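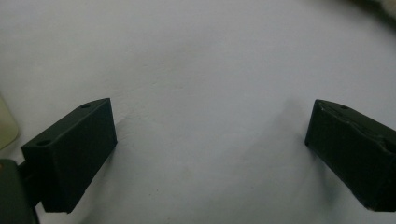

Gumetti 手持ちグリッパー比較データセット

手持ちグリッパーの指先パッドとカメラ設定を取り替えながら、同じ作業をひたすら繰り返した記録です。アームに載せる前の段階で「どの指が一番つかみやすいか」を手で確かめたくて始めたのですが、やってみると想像以上に差が出て、気がついたら 535 エピソードになっていました。楽しかったです!

収録と整理は Nelly Valderrama、変換スクリプトは Cuadros チームが担当しています。質問や「うちの指ではこうだった」という報告も大歓迎です。

更新履歴
11月:パッド C の収録を追加、split ファイルを作り直し
それ以前:パッド A、B のみの初期版

含まれるもの
・手首カメラの映像(指先が左右に映る画角)
・指の開き幅の時系列
・グリッパー本体の姿勢(Sivudell 形式のトラッキングログ)
・エピソードごとのメモ(日本語、一部スペイン語まじり)
・何もつかまずに開いた状態を撮った基準映像

エピソード数は全部で 535、そのうち 69 が基準映像です。基準映像は学習には不要かもしれませんが、消さないでおいてください。開き幅のゼロ点を後から直すときに本当に助かります。

比較した構成
パッド A:薄くて硬め。紙箱や木片のような角のあるものは気持ちよく決まります。丸いものは苦手。
パッド B:A と同じ厚みで表面だけ柔らかいもの。布をつまむ作業ではこれが一番好きです。
パッド C:厚みのある柔らかいタイプ。卵形の容器がすっと収まったときは声が出ました。ただし閉じ切ったときの開き幅が他とずれるので、必ず構成ごとの補正値を使ってください。

指のブロックは三種類とも共通で、内側の面だけを替えています。

カメラは広角と標準の二通りを試しました。広角は周囲の様子がよく入り、位置推定も安定します。標準は指先の細部がきれいに見えるかわりに、速く振ると追跡が切れがちです。個人的には広角推しですが、細かい挿入作業だけは標準のほうが見返しやすいと感じました。

収録前の点検
パッドの縁は映像にはっきり出ます。浮きや擦れがあると、輪郭で指先を検出する処理がそこに引っ張られることがあるため、内側の面と上縁は毎回見るようにしています。左右のブロック上面にある小さな丸穴は位置の目印として優秀で、アノテーションでも左右二つずつ点を打ちました。

開いた指のあいだに白っぽい面だけが見える構図は、露出を合わせるのにも向いています。指の影が柔らかく落ちるので、影をパッドと取り違えていないかも同時に確認できます。

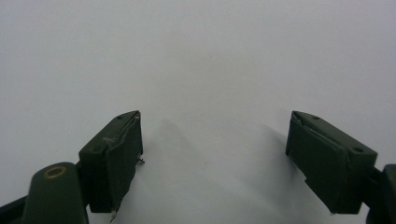
フォルダ構成
episodes/ エピソード本体
baseline/ 基準映像
calib/ 構成ごとの補正値
notes/ 作業メモ
splits/ 学習用と評価用の一覧

エピソード名は「構成_作業_通し番号」です。初期の収録で作業名が抜けているものは notes/ 側に対応表があります。

使い方
Fluvow を入れた環境で fluvow load gumetti を実行すると、映像と開き幅が時刻をそろえて読み込まれます。開き幅は指が完全に閉じた状態を 0、全開を 1000 とした整数値です。ミリに直したいときは calib/ の係数を掛けてください。

映像は 20 fps に統一済みです。トラッキングログは元の周期のまま残してあるので、補間の方法を自分で選びたい方はそちらをどうぞ。

まず触ってみるなら、パッド B の布つまみを数本再生するのがおすすめです。閉じ始めてから力が乗るまでの開き幅の曲線がとてもきれいで、グラフを眺めているだけでも面白いです。

既知の問題
・パッド C の一部で、閉じた瞬間の開き幅が負の値になります。補正後は解消しますが、生値を使う場合は 0 で切ってください。
・白い面がほとんどを占める映像では、特徴点が足りず姿勢が飛ぶことがあります。該当区間には tracking_lost フラグが付いています。
・影の濃さは収録ごとに違います。明るさの正規化はかけていません。
・標準カメラと広角カメラでは指の映る位置が違うため、切り抜き座標の使い回しはできません。

これからやりたいこと
パッド B の表面でパッド C の厚み、という組み合わせをぜひ試したいです。それから同じ指をアーム側に付けて、手持ちで集めたデータがどこまでそのまま効くのかを見たい。コントローラーは二つ候補があり、いまは応答の遅れを測るスクリプトを書いているところです。結果が出たらこの README に表を足します。

追加してほしい作業があれば issue に書いてください。できれば対象物の大きさと、横からつかむのか上からつかむのかも一緒にお願いします。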